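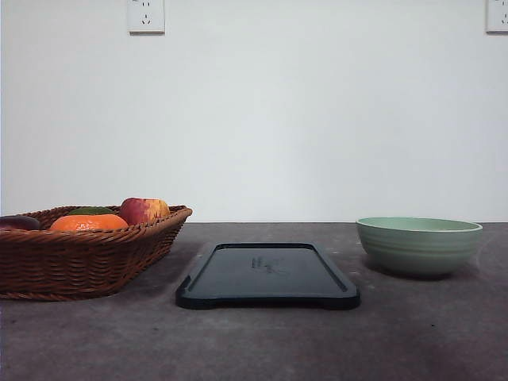

Ticket 505 – Right arm stops partway through homing, left arm fine
Opened by: Rosalind Castellanos
Opened: 2023-06-11
Product: Mitus dual controller, Dellura joint servos
Status: Resolved

Problem

I have two arms on a gray tabletop at home, both running off one Mitus controller. The job is simple: take a piece of fruit out of the wicker basket on the left, set it on the black tray in the middle, then move it to the green bowl on the right. The left arm does its half without trouble. The right arm homes correctly maybe one time in three. The other times it swings toward home, stops short, and the controller reports "joint 2 out of range". After that it ignores commands until I cycle the power.

Nothing was changed on the right arm before this began, except that I took the shoulder apart to replace a scraped cable and put it back together.

What I checked first

Power supply: holds its voltage with both arms moving. Not the problem.
Cables: swapped the left and right bus cables at the controller. The fault stayed with the right arm.
Controller port: moved the right arm to the left arm's port. Same fault.
Firmware: same version on every servo in both arms.
Load: took everything out of the gripper and ran homing with nothing held. Same fault.

Reply from Mitus support

Thanks for swapping the ports before writing in, that rules out the board. Please do the following and send us the numbers:

1. Turn off torque on the right arm only.
2. Hold the arm by hand in the home pose.
3. Read the raw position of joint 2 and compare it with the upper limit in the joint file.
4. Let go slowly and read it again.

Please support the arm the whole time. It will drop when torque goes off.

Reply from Rosalind

Joint 2 reads 3977 at home. The upper limit in the file is 4000. So there are only 23 steps between home and the limit, and I can make it go over by pressing on the elbow with one finger. The same joint on the left arm sits near the middle of its range.

I think I put the servo horn back on the wrong spline tooth when I did the cable. I would still like to know why it sometimes homes all right.

Reply from Mitus support

It depends on how fast the arm arrives. A slow approach stays under the limit. A fast one overshoots a little, the controller sees a reading past 4000, and it latches the fault. You could raise the limit, but please don't – the count rolls over to zero not far above that, and the arm would then try to go the long way around.

Refit the horn with the servo at its center position, then run the offset routine in the Tran setup tool. Do it for joint 2 only. The other joints on that arm are fine and there is no reason to touch them.

Reply from Rosalind

Horn is refitted. It was off by more than one tooth. I had to pull the shoulder bracket again to reach the screw, so allow an hour for this. The offset routine failed the first time – I had left torque on. Second time it saved.

I left the basket, tray and bowl on the table for the trials so that the arms had the usual things to steer around. Homing ran over and over at normal speed without the fault, and then I turned the speed up and it still held.
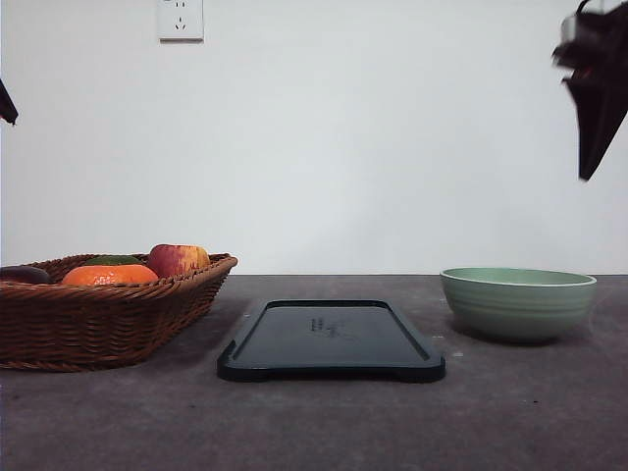
Remaining items

Joint file: the old offset for joint 2 was still in my backup copy. I replaced it so that it does not get loaded again by mistake.
Spline alignment: I put a paint mark across the horn and the servo case on both arms.
Fault message: "out of range" does not say which limit was crossed or what the reading was. Support has logged this as a request for the August release.

Ticket closed by Rosalind.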